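Homel 70 Workshop Vacuum, review after one winter
by Tymofii Vasylenko

I bought the Homel 70 in October, when my old vacuum started to smell of burning. I read many reviews before the purchase and most of them were written after one weekend, so I waited with mine until May. In this time it worked almost every evening in my garage, where I repair chairs and small cabinets.

What you get

The tank holds 12 gallons. In the box there is a hose, two straight tubes, a wide floor nozzle, a narrow nozzle for corners, one paper filter and one foam filter for water. The manual is short but clear. I put everything together before dinner and did not need any tool except a small screwdriver for the handle.

The hose is the best part. It is soft also when the garage is cold, and it does not jump off the tank when I pull. My previous vacuum, a Kinmont, had a hose that I repaired three times with tape.

Suction

For sawdust and wood chips it is strong enough. I connect it to my table saw with an adapter from Hiken, because the port of the saw is wider than the hose. The adapter is sold separately and I think this is a little greedy. With the adapter most of the dust goes into the tank, but the fine dust under the saw stays there and I must clean it by hand later.

With drywall dust I was less happy. The paper filter got full very quickly and the suction became weak. If you do a lot of drywall, buy the paper bags also. I did not at first, and I spent one evening shaking the filter behind the house while my wife closed all the windows.

It is good too for parts bins and drawers. I take out the bigger pieces first, then I put an old stocking over the narrow nozzle and hold it with a rubber band. The dust goes through and the screws stay outside. Corners of a deep bin need patience, and the wide nozzle is useless for them.
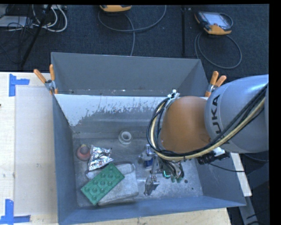 Noise

It is loud. Not so terrible as the Kinmont, but I wear ear protection and I do not use it after nine in the evening. The sound is low at the beginning and becomes higher when the filter is dirty, so after some weeks I could hear when it was time to clean.

Water

I used it for water only two times, once after the washing machine leaked and once for snow that melted from the car. Both times it was fine. Please remember to change to the foam filter – I forgot, and the wet paper one had to go in the trash. The drain plug is placed very low, and this is right, but the cap is small and difficult to turn with gloves.

Small complaints

The cord is too short for my garage. The wheels are hard plastic and they stop at every crack in the concrete. I changed two of them for rubber ones from Gilbert, model 508, and now it rolls better, although it stands a little crooked.

Would I buy it again? For wood, yes. For drywall I would look for something with a better filter.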